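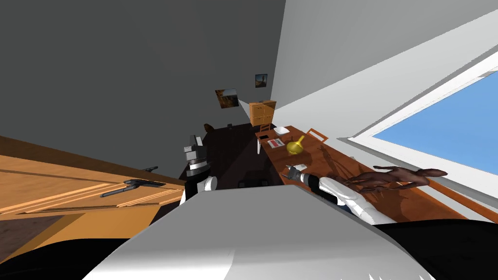
Sadska 双臂家居仿真包试用记录,顺便问续不续

版块:仿真与软件工具 > 商业软件讨论
标签:双臂 仿真 抓取 授权

楼主 灰底铝壳
发表于 2019年4月17日

先交代一下条件。我们组做双臂桌面操作,实机只有一台,排队排得厉害,学生写的代码大部分时间没地方跑。上个月申请了 Charvát 的 Sadska 试用授权,装在组里一台旧工作站上,主要跑它自带的 Wurura 房间。试用期快到了,要决定买不买,所以把用下来的情况写一写,也想听听已经买了的人怎么说。

最上面是今天下午跑抓取时的视角,右臂伸过去,夹爪停在桌面上方一点的位置,后面是那只棕色的手形物体。我们最近就在折腾这个东西。

安装:
比预想的麻烦。安装程序会检查显卡驱动版本,不对就直接退出,日志里只有一句初始化失败。换了驱动以后正常。授权文件要跟机器绑定,换网卡要重新申请。我们那台机器中途换过一次网卡,发邮件过去,第二天给了新文件。

房间和物体:
整包带 123 个物体模型,大部分是厨房和餐桌上的东西,碗碟、盒子、瓶子之类。Wurura 是一间带窗的房间,有长木桌、椅子、柜子,墙上挂了画。桌面是亮面的,反光比较重,做视觉的同学一开始很不喜欢,后来觉得也好,至少比纯色哑光桌面接近我们自己那张桌子。

物体摆放可以随机,但随机范围是按整张桌子给的,没有按手臂可达范围给。结果就是有些东西会落到远端,右臂怎么伸都够不到。我自己写了个过滤,先算可达再放。

控制接口:
关节位置、关节速度、末端位姿三种都有。末端位姿那个自带逆解,双臂一起动的时候不做两臂之间的碰撞检查,要自己加。文档里有写,但写在附录里,我是撞了以后才翻到的。

接触:
这是我最不满意的部分。夹薄的东西时夹爪会轻微穿进去,然后物体弹开。把步长调小能缓解,速度就下来了。夹那个手形的东西尤其明显,指头细长又分叉,碰撞体用默认的凸包等于把指缝全填上了,夹爪还没碰到模型表面就已经算接触了。要改成凸分解,改完以后能正常夹,就是慢。

速度:
不开渲染还可以。开两路相机以后,我们那台机器每秒大约 58 步,比文档给的参考值低不少,不过机器也确实旧。

价格:
单机位一年 216 欧,学术价。问过,多机位没有折扣。

目前的想法是买一个机位先用着。有谁用满一年的?更新勤不勤?

2楼 木桶第三块板

用过,去年八月买的。更新不算勤,一年里发了两个大一点的版本,中间有几次小修。物体库基本没加过新东西,就是把几个模型的贴图换了。

接触的问题跟你一样,我后来干脆把夹爪指尖的碰撞体换成了自己画的简单方块,稳定很多。代价是侧面碰东西的时候不太准。桌面抓取够用。

3楼 不焊了

每秒 58 步太慢了吧。你相机分辨率开多少?它默认给的分辨率很高,一般训练用不着。配置里有个抗锯齿选项默认也是开的,关掉能快不少。

4楼 灰底铝壳(楼主)

回3楼:分辨率降过了,抗锯齿没注意,晚点试一下。

回2楼:方块我也想过,但我们要做的就是侧面推和拨,所以没敢换。

5楼 北窗

说点不一样的意见。我觉得这个价钱不值。

你们做的这些,开源的物理引擎加自己搭场景都能做。物体模型网上也有现成的库,桌子椅子柜子更好办。我们组一个硕士生花了两个星期搭了一间厨房,现在全组在用,不花钱,也不用绑网卡。花钱买的应该是自己做不了的东西,接触求解如果还不如免费的,那买它干什么。

6楼 灰底铝壳(楼主)

两个星期的学生工时也是钱。而且搭完以后谁维护是个问题,我们之前那套就是学生毕业以后没人敢动。

7楼 北窗

商业软件一样有这个问题。公司哪天不做了,你的授权文件到期,连打开都打不开。开源的至少代码还在。

8楼 木桶第三块板

这个我问过他们。授权到期以后还能打开,但是只能回放,不能跑新的仿真。场景文件是他们自己的格式,可以导出成通用的描述文件,导出来材质会丢一部分,关节和质量参数是全的。

9楼 阿缓

质量参数全不等于质量参数对。

我称过。手头正好有跟它库里差不多大小的几样东西,一个漏斗、一个小纸盒、一个碟子,跟模型里的数值比了一下。碟子差不多。纸盒在库里偏重,像是按实心算的。漏斗也偏重,壁厚应该是给大了。做抓取影响不大,做推动影响很大,推一个空纸盒和推一块砖是两回事。

摩擦系数更不用说,全库默认同一个值。

10楼 灰底铝壳(楼主)

摩擦是统一值这个我还真没注意到,刚翻了配置文件,确实是。谢谢。

质量我们打算自己重新填一遍,反正常用的就那么几样。

11楼 pappas_p

大家好,我是 Paraskevi Pappas,在 Charvát 做技术支持,中文是在读书时学的,写得不好请原谅。同事把这个帖子转给我,我按顺序回答几个问题。

安装失败时日志信息太少,我们知道,下一个版本会写出检测到的驱动版本和需要的驱动版本。

随机摆放按可达范围限制,目前可以用脚本做,示例目录里有一个,文件名不太好找。我会请文档组把它放到摆放那一章。

默认碰撞体是凸包,这是为了速度。对有分叉或者有孔的物体,请在物体属性里改成分解模式。分解的精细程度可以调,默认给得偏细,调粗一级以后速度会好很多,指缝一般仍然保留。

纸盒质量的问题我需要跟做模型的同事确认。如果9楼的朋友愿意把测量值发给我,我会很感谢。

摩擦系数统一是已知的限制。

12楼 阿缓

可以,站内信发你。

13楼 北窗

官方都来了,那我直接问。为什么两臂之间的碰撞检查默认关闭,还写在附录里?双臂产品,这应该是第一页的内容。

14楼 pappas_p

碰撞检测在物理层面是打开的,手臂相碰时会有接触力。没有的是逆解阶段的避让,也就是说求解器给出的姿态可能让两臂相碰。我同意放在附录不合适。

加避让以后求解时间变长,有一部分用户在做实时遥操作,他们要求保持现在的方式。以后可能会做成选项。时间我不能承诺。

15楼 不焊了

遥操作用这个能行?延迟多少?

16楼 半截同轴线

我就是做遥操作的那一部分用户,我来说。

手柄接进来,末端位姿模式,单臂很顺,双臂也能用。主要问题是看不清深度。画面里夹爪离桌面还有多远,光看一路相机很难判断,我们靠影子看,夹爪快碰到东西的时候影子会收拢过来。后来在手腕上加了一路相机就好多了。

如果只用头部那一路,自己的机身会占掉下面一块,手臂抬起来又会挡中间,操作的人要适应几天。新来的学生普遍第一天什么都抓不起来。

17楼 灰底铝壳(楼主)

手腕相机你们是自己加的还是用它的选件?我在菜单里看到有腕部相机,是灰的点不了。

18楼 半截同轴线

选件,要另外买。但是你可以自己在场景文件里挂一个普通相机到腕部连杆上,效果一样,就是没有标定参数的界面,得手写。我们是手写的。

19楼 北窗

挂个相机还要另外买,行吧。

20楼 木桶第三块板

选件那个带畸变模型和噪声模型,普通相机没有。要不要看你做什么。我是没买。

21楼 小满的扳手

插一句,有人从 Livier 那边买过吗?他们代理 Sadska,报价比官网低一点,还说送培训。我们学校走采购流程,从国外直接付款很麻烦,有代理会方便很多。

22楼 木桶第三块板

我就是从 Livier 买的。发票和合同没问题,财务一次就过了。培训是一个下午的线上课,讲的就是安装和打开示例,看过文档的人不用听。

技术支持要注意,从代理买的话,邮件先到代理那里,他们转给原厂,来回多一道。我有一次问题等了 7 天才有回复,直接问原厂的话楼主说是第二天。

23楼 小满的扳手

7 天有点久。不过我们也没办法,采购那边只认国内合同。

24楼 pappas_p

从代理购买的用户也可以直接写信给我们,请在邮件里附上授权编号。这一点合同里可能没有写清楚,我会跟 Livier 说。

25楼 阿缓

楼主夹那个手形的东西是做什么任务?我没用过那个模型,库里是放在哪一类的?

26楼 灰底铝壳(楼主)

放在杂项里。我们没有什么特别的任务,就是拿它测不规则物体的抓取规划。规则物体用盒子和碟子就够了,规划器基本不出错。换成有分叉的,候选抓取点一下子多出来很多,排序就开始乱,经常选到指尖那里去夹,一夹就滑。

现在的做法是把靠近末端的候选点降权,只在靠近中间的地方夹。临时办法,后面想换成按重心距离算。

27楼 阿缓

重心距离我试过,有用,但要模型质量分布靠谱。它库里都是按均匀密度算的,手形这种问题应该不大,漏斗那种空心的就会偏。

另外漏斗你们让它侧躺还是立着?立着我从来没成功过,放下去就倒。

28楼 灰底铝壳(楼主)

侧躺。没试过立着,立着本来也不稳。侧躺的时候夹细的那一头比较容易,夹宽口的边要求夹爪姿态很准。

29楼 sitthichai

我是 Pichit Sitthichai,网上那份非官方教程是我写的,看到好几个人提的问题教程里有,补充几点。

一,自己挂的腕部相机,内参写在相机节点下面,单位是像素,外参相对于连杆坐标系。官方文档里外参那一段坐标轴方向画错了,y 和 z 反了。按图写出来的画面会是翻的。

二,凸分解的结果会缓存。改了参数以后如果没有变化,把缓存目录清掉再启动。

三,批量跑的时候不要每次重置都重新加载房间,只重置物体位姿。加载房间很慢,家具全部要重新读一遍。家具如果不需要动,全部设成静态,求解器就不管它们了。椅子默认是动态的,手臂碰到会推走,不需要的话也改掉。

四,贴图随机化打开以后,墙和桌面会一起换。想固定桌面只换墙,要把桌面单独移出随机组。

30楼 灰底铝壳(楼主)

第三条太有用了,我们一直是整个重载的。椅子我也没改过,怪不得有几次跑完椅子位置不一样。

31楼 不焊了

y 和 z 反了这个我调了两天,当时以为是自己矩阵写错。

32楼 pappas_p

图的错误已经记录,谢谢。

33楼 北窗

看下来我还是那个意见。文档图画错、摩擦统一、质量不准、选件另收费,用户自己在论坛里互相补。跟开源的社区有什么区别,区别就是要付钱。

有时间的组自己搭,没时间的组再考虑买。

34楼 半截同轴线

你们搭的那间厨房开放吗?能下载的话我可以拿来对比一下,遥操作两边各跑一遍,数据说话。

35楼 北窗

还没整理,里面有几个模型是别处拿的,授权要查。整理好了发。

36楼 半截同轴线

这就是我花钱的地方。模型授权干净,发论文放图放数据都不用一个一个去问。之前我们有一篇就是因为一个椅子模型来源说不清,补充材料撤下来重做。

37楼 北窗

这一点我承认。

38楼 小满的扳手

再问个具体的。Wurura 那个房间里抽屉柜能打开吗?我们想做开抽屉。

39楼 木桶第三块板

看版本。我这个版本里抽屉是能拉的,要在柜子的属性里把关节解锁,默认锁死。把手的碰撞体也是凸包,夹爪指头伸不进把手后面的空隙,同样要改成分解。

40楼 灰底铝壳(楼主)

我试用版里没有试过抽屉,有空看看。不过抽屉柜离桌子远端更近,机器人底座得先挪过去。我们底座是固定的。

41楼 sitthichai

底座位置在启动配置里改就行,不用真的开过去。改完检查一下有没有跟桌子或者椅子重叠,一重叠开场就弹飞。

42楼 灰底铝壳(楼主)

更新一下速度。抗锯齿关了,分解调粗一级,家具全部设静态,重置只动物体。单步快了很多,重置的等待基本没有了。同一台机器,没换硬件。

接触还是会偶尔弹,比之前少。手形的现在一晚上跑下来,弹开的次数可以接受。细的那几根指头还是不能夹,碰了就跑。

跟老师商量过了,先买一个机位,不买腕部相机选件。走原厂还是走 Livier 还要问财务。

43楼 不焊了

粗一级以后指缝还在吗?

44楼 灰底铝壳(楼主)

在,根部那一段填上了一点,不影响。打开碰撞体显示可以直接看。

45楼 阿缓

质量值我已经发给 Paraskevi 了,她回信说纸盒确实是按实心算的,会改。漏斗还在查。你们要自己填的话可以先用我的表,要的站内信。

46楼 小满的扳手

要一份,谢谢。

47楼 半截同轴线

我也要。顺便问一句,表里摩擦有没有测?

48楼 阿缓

测了几样,拿斜板测的,很粗,只有物体和木头桌面之间的。夹爪指垫那边没测,指垫材料每家不一样,你们自己测吧。

49楼 灰底铝壳(楼主)

表收到。先把常用的几样换上,换完重跑一遍推动的实验,结果另开一帖。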